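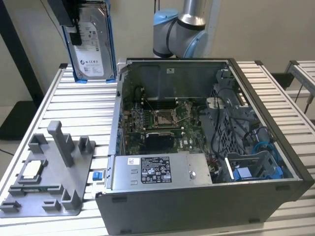
Roboterarm zerlegt Altrechner, aber nur nach Voranmeldung

Fleven, 2026-02-10. In der offenen Werkstatt Tillside steht seit November ein Roboterarm, der ausgediente Bürorechner auseinandernehmen soll. Er tut das inzwischen auch, jedenfalls bei den Teilen, die ihm liegen. Festplatten liegen ihm. Schrauben liegen ihm nicht, und über Steckverbinder möchte in der Projektgruppe derzeit niemand sprechen.

Das Vorhaben läuft unter dem Namen Drilley und hat eine überschaubare Vorgeschichte. Im Keller der Werkstatt stapelten sich gespendete PCs, die zu alt zum Weitergeben und zu schade zum Wegwerfen waren. Von Hand ist so ein Gehäuse schnell geleert. Marlene Brandes, die Drilley angestoßen hat, fand das zu einfach. »Wir hätten die Kiste an zwei Wochenenden leer gehabt«, sagt sie. »Jetzt haben wir dafür einen Arm, der es im nächsten Jahr vielleicht auch schafft.«

Gearbeitet wird auf einem Tisch aus Aluminiumprofilen. Der Rechner kommt mit abgenommener Seitenwand auf die Seite, das Mainboard nach oben. Für die Festplatten haben die blauen Einbaurahmen im Gehäuse den Ausschlag gegeben: Der Greifer packt die Platte samt Rahmen von oben und hält sie aufrecht, was den Fingern deutlich besser bekommt als eine nackte Platte mit glatten Kanten. Prozessoren landen in einer grauen Ablage aus dem 3D-Drucker, die links auf dem Tisch liegt und mit ihren Pfosten und Klötzchen ein wenig an eine Stadtplanung aus den siebziger Jahren erinnert. Es ist die zweite Fassung. Die erste hat sich beim Drucken so verzogen, dass sie jetzt als Seifenschale dient.

Den Hebel am Prozessorsockel klappt weiterhin ein Mensch auf. Ein Versuch, auch das dem Arm zu überlassen, endete laut Werkstattbuch mit »Sockel gewonnen, Pins verloren«. Netzteile sind ebenfalls ausgenommen. Sie bleiben eingebaut, bis jemand mit Schraubendreher und Geduld vorbeikommt, und geöffnet werden sie in Tillside grundsätzlich nicht, weder vom Arm noch von Besuchern, die das »früher immer so gemacht« haben.

Gekostet hat das Ganze bisher 3.369 Euro. Darin stecken der gebrauchte Arm, der Greifer, die Profile und eine Menge Filament. 1.000 Euro davon kamen vom örtlichen Eisenwarenhändler Vogler, der sich im Gegenzug ein Schild an der Werkstatttür gewünscht hatte. Das Schild hängt. Es ist mit Schrauben befestigt, die nach Auskunft der Gruppe nicht von Vogler stammen, was man dort bitte nicht weitererzählen möge.

Die Steuerung hat die Gruppe selbst geschrieben. Jeder Gehäusetyp bekommt eine eigene Datei mit Greifpunkten, die man anlegt, indem man den Arm von Hand an die richtige Stelle führt und die Position speichert. Das geht recht flott, solange alle Rechner einer Baureihe gleich aussehen. Leider haben frühere Besitzer gern mal ein Laufwerk umgesetzt oder die Kabel nach eigenem Ermessen verlegt. Gegen schwarze Kabelschlaufen quer über der Platine kennt Drilley bislang nur ein Mittel, den Not-Halt.

Als Nächstes soll der Arm Speicherriegel ziehen. Dafür muss er zuerst die Klammern an den Steckplätzen lösen, und dafür braucht er einen schmaleren Finger, dessen Entwurf vorliegt und über dessen Form zwei Lager streiten. Brandes gehört zu dem Lager, das einen Haken will. Das andere will einen Keil. Gedruckt wird vorerst beides.

Ausgebaute Festplatten werden in Tillside gelöscht und auf Fehler geprüft, bevor sie in andere Rechner kommen; defekte gehen zum Wertstoffhof. Wer einen alten Desktop-PC abgeben will, kann das nach Anmeldung per E-Mail während der Öffnungszeiten tun. Notebooks nimmt die Gruppe nicht an, Drucker erst recht nicht. Zuschauen am Arm ist erlaubt, Anfeuern auch. Haare bitte zusammenbinden und Kaffee an der Theke lassen.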